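Le kit Sekano, sept semaines plus tard

Bon, je vous avais promis un retour dès que j'aurais assez manipulé la pince Sekano pour en dire autre chose que « c'est joli et ça pince ». Nous sommes le 13 décembre 2023, le colis est arrivé fin octobre, et entre-temps je m'en suis servie presque tous les soirs, d'abord à l'atelier, puis chez moi (mon dos préfère). Vous avez été plusieurs à m'écrire pour savoir si ça valait le coup de s'inscrire à l'offre de location de Mulon, alors je vous raconte tout, y compris ce qui m'a agacée.

Pour celles et ceux qui prennent la lettre en route : Sekano, c'est une pince qu'on tient à la main et avec laquelle on enregistre des gestes, que l'on donne ensuite à apprendre à un bras. Pas besoin d'avoir le bras sous la main pendant l'enregistrement, et c'est tout l'intérêt quand on travaille dans vingt mètres carrés. Mulon la loue au mois avec la mallette, le chargeur, un jeu de mors de rechange et l'accès au logiciel de tri. Le premier mois comprend aussi une heure de prise en main en visio. La mienne s'est faite avec Nafula Kariuki, d'une patience d'ange, qui m'a laissée recommencer quatre fois la calibration sans un soupir.
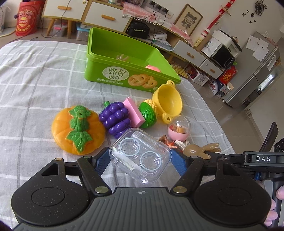
La question qu'on me pose le plus, c'est celle des petits objets. Tout le monde sait attraper un cube en mousse ! Moi je voulais du pénible, du glissant, du léger, donc j'ai vidé un tiroir et la caisse de dînette sur le lit et j'ai tout pris dans le désordre. Le boîtier à lentilles que je tiens entre les mors bleus, par exemple, c'est typiquement le genre de chose que je redoutais : du plastique transparent, lisse, avec une petite pince fine et un flacon rangés dedans. Il faut serrer assez pour garder la prise et pas trop pour ne pas tout déformer, et le relief des mors aide beaucoup (avec les mors lisses de ma vieille pince Trundalberg, je passais mon temps à ramasser). La citrouille en plastique demande une tout autre ouverture, le raisin aussi, et c'est en alternant qu'on commence à sentir la course dans la main.

Côté confort, je suis plutôt conquise. La poignée tombe bien, le poids est surtout vers l'avant mais on s'y fait, et au bout d'une demi-heure je n'ai plus mal au poignet comme la première semaine. Mon ami Baltazar Solís, qui a des mains nettement plus grandes que les miennes, trouve au contraire la poignée un peu courte et a rendu la sienne au bout d'un mois. Donc essayez avant, si vous pouvez !

Ce que j'aime moins, maintenant. Le logiciel de tri est lent, mais lent... J'ai un peu plus d'un mois d'enregistrements là-dedans, et dès qu'on dépasse 3000 séquences dans un même projet, l'affichage des vignettes rame à vous donner envie d'aller faire la vaisselle. J'ai fini par découper en quatre projets, et depuis ça passe. La notice, elle, existe seulement en anglais, avec un chapitre sur l'entretien des pivots que j'ai relu plusieurs fois sans être sûre d'avoir compris s'il fallait graisser ou surtout ne pas graisser. (Réponse de Mulon : surtout pas. Voilà, je vous épargne un mail.)

Et puis le câble de charge est trop court. Je sais, c'est un détail, mais je l'ai pesté tous les soirs.

Face à la formule de Mohammadi, que j'avais louée au printemps, je dirais que Sekano gagne sur les mors et sur la prise en main, et perd sur le logiciel. Chez Mohammadi on triait tout en un quart d'heure, café compris. Si votre truc, c'est de gros objets simples et beaucoup de séquences, je resterais chez eux. Si vous voulez travailler le petit et le fragile, prenez Sekano sans trop hésiter.

Mulon me dit qu'une mise à jour du tri est prévue pour janvier. Je garde la pince jusque-là et je vous redirai. D'ici là, si vous avez chez vous un objet bien retors à me proposer, répondez à cette lettre, je prends les défis !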